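### 3.3 Setup and upkeep of the paired hand-held grippers

The collection cell consists of two hand-held grippers, each with a wide-angle camera mounted behind the jaws and looking forward over them. The two tools are mechanically the same, and either can be used in the left or the right hand. They are kept in the same hand throughout a session so that wear can be traced to one side. Garment work puts more load on the finger pads than our earlier rigid-object tasks did, and most of the procedure below was written after the first garment sessions in June, when pad slip was the main cause of discarded recordings.

**Pads.** Each finger carries a blue pad on its inner face. Lint from knitted fabric collects on the pad surface and lowers its grip well before any damage can be seen. Pads are wiped with a damp lint-free cloth after every 56 grasps and left to air dry for 5 minutes. A pad is replaced when a corner lifts or when the tool fails the pull check, in which a strip of rib knit is clamped at full closure and loaded with a spring scale. New pads are bonded with the jaws open and then held closed overnight against a flat spacer – closing them directly on each other leaves a shallow ridge in the adhesive layer that later shows up as uneven contact.

**Linkage.** The four pivots on top of the linkage arms are checked for play before each session. The operator holds the body still and moves each finger sideways by hand. Any movement that can be felt at the fingertip is treated as a fault, and the pivot is tightened in small steps until the play is gone but the jaws still return freely. Over-tightening was the more common error in our logs. It slows the opening stroke, and the fabric is then dragged at release.

**Camera.** The lens is fixed focus. Its mount is marked with a scribed line, and the tool is recalibrated whenever the two halves of the line no longer meet. Both fingertips must be visible at full opening and at full closure. Calibration uses a printed board, and the result is rejected if the fingertip positions disagree with the values stored for that tool.

**Grasping ribbed edges.** Cuffs were chosen as the standard test of a serviced gripper. The rib is thicker than the body of a garment and springs back when squeezed, so a worn pad or a loose pivot tends to show there first. The operator approaches from above with the jaws astride the fabric and closes until the rib stands up between the pads.
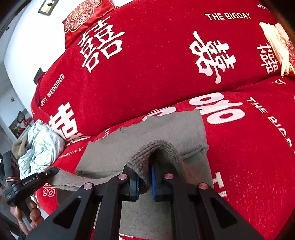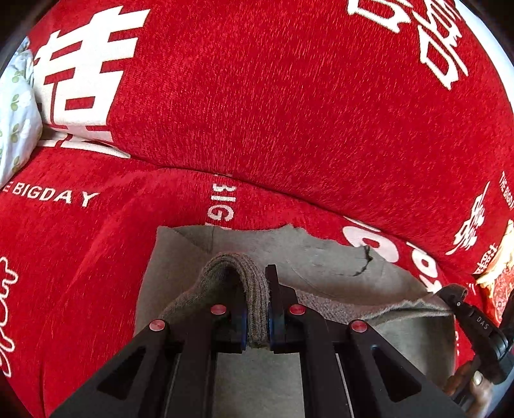 **Figure 4.** Ribbed knit held at the jaws of a gripper, as seen from the camera on the tool. In the first view, a second gripper holds the end of a sleeve of the same garment.

Test grasps are made on furnished surfaces in a home, and printed covers are left in place. A flat bench with a plain top gave cleaner images, but it hid a fault in the finger tracking that appeared only on soft, patterned backgrounds.

**Records.** Each service is entered in the Plidex log under the tool number, with the pad batch, the pivots adjusted and the result of the pull check. The log held 258 entries when this section was written. Entries were made by the operator and reviewed by a second person (F. Yoshida or B. Mudaliar). Of 637 cuff grasps recorded after the procedure was adopted, 5 were discarded for slip. We did not separate the effect of pad cleaning from that of pivot adjustment, as both were introduced in the same week.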